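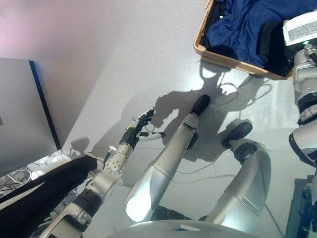

Household and domestic life

Wash day

Wash day is the day, or part of a day, that a household sets aside for cleaning its clothes and linens. For much of the period before piped water reached private homes, it was the heaviest job of the week, and it shaped meals, school attendance and the use of the yard.

History

In the hill town of Norkley, washing was done at a shared stone trough fed by a spring. Families soaked their linens overnight in wood ash and water, then carried them to the trough at first light. Whites were done first and work clothes last, so that the same water could be used for as long as possible. Bed sheets were washed less often than shirts and were usually left until March, when the spring ran high.

Hand-cranked wringers came into use in the town through the Psarras hardware store, which rented them out by the morning. The store also sold Ridel, a hard yellow soap that was shaved into flakes with a kitchen knife. Electric machines followed once homes were wired, and the trough was used mainly for rugs and blankets after that. It was restored in 2000 and still holds water – the spring has never been diverted.

Customs

Food on wash day was simple. A pot of beans or soup was put on early and left alone. Lines were strung between houses, and neighbors agreed on who had the sunny side. Hanging laundry on a feast day was frowned upon in most families.

Present day

With a washing machine at home, most households no longer keep a fixed day. Loads are run when there is enough to fill the drum, often in the evening. Dark clothes are commonly washed apart from light ones, a habit that predates the machine.
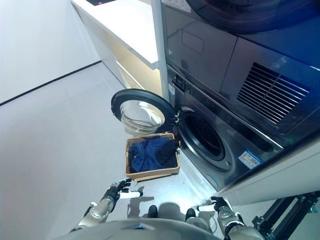 Efthymia Dimitriou disagreed that the fixed day has gone. In a letter to the town newsletter dated 05/01/2021, she wrote that her street still washes on the same morning every week and that "the lines fill up before the bread is out." She added that her daughters keep to it as well, though they use dryers in winter.

See also: Clothesline; Laundry soap; Public wash house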